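Hand-held gripper pair at the Brirnari open day: equipment review
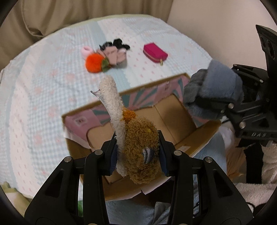 A plush toy held between the ridged blue finger pads over an open cardboard box, with the second gripper at right.

Purpose of this review

The reviewing panel attended the December open day at Brirnari in order to assess a pair of hand-held grippers for possible purchase by the teaching workshop. The grippers are used by a person, one in each hand, to carry out household tasks while cameras mounted on the tools record the work. The recordings are afterwards used to train robot arms in the same tasks. The panel did not set out to judge the training software, and no finding on it is given below.

The review covers the hardware, its handling over a working session, the fitting and care of the finger pads, the recording arrangements and the support offered. It is addressed to heads of section who may wish to share the cost, and it assumes that readers have used a powered gripper of the ordinary bench type.

Arrangements on the day

The open day was divided into a morning of talks and an afternoon of practical work. Entry was free to registered institutions. The talks were held in the lecture room on the first floor and dealt mainly with the Movus programme, under which Brirnari gathers recordings of domestic tasks from several sites. The programme's figure at the time of the visit was 2,246 accepted recordings. A target of 1,000 had been set for the first year, and the presenters gave a frank account of the recordings that had been refused, chiefly for hands entering the view and for objects dropped outside it.

Practical work began at two o'clock. Stations had been set out for kitchen, laundry and bedroom tasks. Members of the panel spent most of their time at the bedroom station, where small soft goods on a bed were to be handled with the grippers and placed in a cardboard box. Soft goods are a fair test of a gripper. They change shape when pressed and offer few flat surfaces, and a toy with a long neck may swing if it is taken at the wrong point.

Waiting times at the kitchen station were long, and the panel's remarks on hard objects therefore rest on a shorter trial.

Construction

The tool is plain in appearance and solidly made. The arms are of thick black plastic with openings cut through them, and the bolts at the joints are left exposed. The panel regards this last point as an advantage in a teaching workshop, where equipment must be opened and adjusted by many hands. All of the bolts that the panel was invited to loosen took the same key, and the key was supplied.

One of our members found a slight roughness along the inside edge of a cut-out on the tool lent to the panel. It was not sharp enough to mark the skin, but it did catch on a knitted cuff. Desberg, which distributes the grippers, undertook to pass on the remark.

Balance is good when the tool is pointed downwards and less good when it is held level. The weight of the camera housing is then felt at the wrist. Users with smaller hands reported that they had to shift their hold in order to close the fingers fully.

Finger pads and covers

The pads are the part of the tool on which the panel has formed its most favourable opinion. They are ridged across the gripping face and give a secure hold on fabric under light pressure. A plush bird with a terry neck and a rounded brown body was held upright at the base of the neck without difficulty. The same hold was tried by a member of the panel with no earlier practice, and was managed at the second attempt.

Fitting is simple. Each pad slides into place and is pressed home. Removal calls for more strength than it should, and the panel would advise against using a screwdriver for the purpose, having seen the mark that one had left on a spare finger.

Soft covers may also be drawn over the fingers. The gray-blue plush type seen at the bedroom station has a soft, furry texture. Covers of this kind change the look of the fingers in the recordings, and the presenters explained that varied coverings are wanted so that the trained system does not come to depend on one appearance. From the user's side the effect is mixed. A covered finger is kind to delicate goods, but it hides the tip, and small articles such as a zip pull become hard to take hold of. Covers also gather lint. Brirnari could not say how many washes they will stand.

The set on offer contains two pairs of plain pads and one pair of plush covers. Additional pads may be ordered through Desberg. The panel considers that a teaching workshop would need at least one further set of pads in its first year.

Handling in use

New users learn the opening and closing action quickly. Judging distance takes longer. With the tool in the hand the eye tends to follow the wrist, and several early attempts at the bedroom station stopped short of the object. The presenters recommended that users look past the fingers to the object itself, and the advice proved sound.

Working with two grippers together is considerably harder than working with one. The second tool is best kept back until it is needed. When both were brought over the box at once, the arms came close to touching, and the box flaps left little room for correction. Folding the flaps well outward helped. A larger box would have helped more, although a crowded working area is closer to what the recordings are meant to capture.

On hard objects the panel can report only briefly. Cups and lidded tubs were lifted without slipping. Thin flat objects, among them a saucer and a wooden spatula, were difficult to raise from the worktop and generally had to be drawn to the edge first.

Fatigue was noticeable after twenty minutes. The panel recommends short sessions with a change of user, and suggests that the point be written into any booking rules for the equipment.

Cameras and recording

The cameras are fixed to the tool and require no adjustment by the user. Each recording is started and ended by the attendant at the station. Files are checked for completeness before the next user begins, a step that added a short delay but was carried out faithfully throughout the afternoon.

Storage was discussed at some length. The laptop provided with the station had room for 500 recordings before files had to be moved. For a workshop holding weekly sessions this is adequate, provided that one member of staff is made responsible for the transfer. The panel was less satisfied with the naming of files. Names are assigned by the system and cannot be changed until after transfer, and a user who wishes to find a particular attempt must rely on written notes.

Institutions should also consider privacy. Recordings made in a furnished room will show whatever is in that room, and rules on names, letters and photographs left in view ought to be settled before any session takes place. Brirnari supplied a short printed guide on the subject, which the panel found clear.

Support and documents

The manual is brief and well ordered. The section on care of the joints is good. The section on faults is thin, and refers the reader to an online page that had not been completed at the time of our visit.

Repairs are handled by Güneş under an agreement with Desberg. The representative present was well informed and answered the panel's questions directly. Tools sent for repair are not replaced by a loan item, and a workshop owning a single pair would therefore be without equipment until their return. The panel has asked whether a loan arrangement could be added for educational buyers. No reply had been received when this review was prepared.

Points in favour

Firm, reliable hold on soft goods with the ridged pads.
Exposed bolts and a single key for adjustment.
Short learning period for the use of one gripper.
Careful checking of recordings at the station.

Points against

Wrist fatigue when the tool is held level.
Poor access to thin flat objects.
File names cannot be set by the user before transfer.
No loan tool during repair.

Recommendation

The panel recommends the purchase of one pair for shared use, subject to a satisfactory answer on loan tools. Purchase of a second pair should be deferred until the workshop has completed a full term with the first. Sections wishing to contribute to the cost should inform the workshop office in writing, stating the number of sessions they expect to need and whether these will involve food or liquids, for which the plush covers are unsuitable.

Copies of the Brirnari privacy guide and the Desberg price list are held at the workshop office.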